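Dovomon

From the Skuseo reference pages, section Handling and automation

Dovomon is a kit of two hand-held grippers made by the firm Fekotora. It is used to record how a person handles objects, so that a robot arm can later be trained on the same movements. The kit is sold complete and can also be rented by the month. It should not be confused with the Dovomon Base, which is a table mount for a single gripper and is no longer made.

Description

The kit has a left gripper and a right gripper. Each one is black, is held in the hand of the operator and has two jaws. Each gripper is connected by its own cable to a recording unit, which stores the opening of the jaws together with the position of the hand. One gripper weighs 800 grams without the cable. The jaws open to a maximum of 22 centimetres, measured at the tips, and this is more than in most products of the same type. The wide opening was asked for by early customers in the packing trade.

The jaw pads are grey or black rubber and can be changed without tools. Fekotora supplies a second set of pads in a softer grade for cloth and thin film. The colour of the pads has no meaning and depends only on the production batch.

Use

Dovomon is mostly used for table work, such as folding, sorting and placing objects in bins. The operator sits or stands in front of a table and carries out the task with both grippers. Tape is often put on the table to mark positions, so that each recording begins from the same arrangement. A usual session has about 50 recordings of one task, after which the organizer of the work changes the objects or the task.

Cloth is considered one of the harder materials. It changes shape when it is pressed, and the layers of a folded piece can slip apart between the jaws. The manual advises to take the cloth flat from the side and not from the top, and to keep the second gripper near while the first one is closing. Rigid objects such as boxes and cups need less practice.

Service

Fekotora offers a calibration service for the kit. The grippers are sent to its workshop and are returned with a new calibration file. The dealer Lammers gives the same service for kits it has sold itself, and also keeps spare cables and pads in stock. Rental kits are calibrated before each new rental period, at no extra cost.

Reception

Users have in general judged the kit as strong and simple to learn. The most common complaint concerns the cables, which follow the forearm of the operator and can pull on the wrist in long sessions. A cable clip for the sleeve was added to the kit in September, but it does not fit over thick clothing. Some users also find the price of the second set of pads too high in relation to the whole kit.

See also

Gripper; Table work; Recording unit; Fekotora

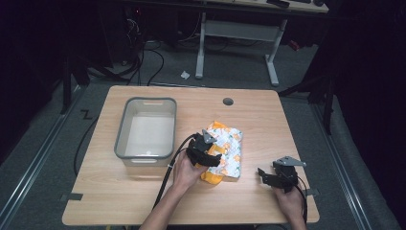
Two hand-held grippers in use at a table, the left one pressing on a folded cloth.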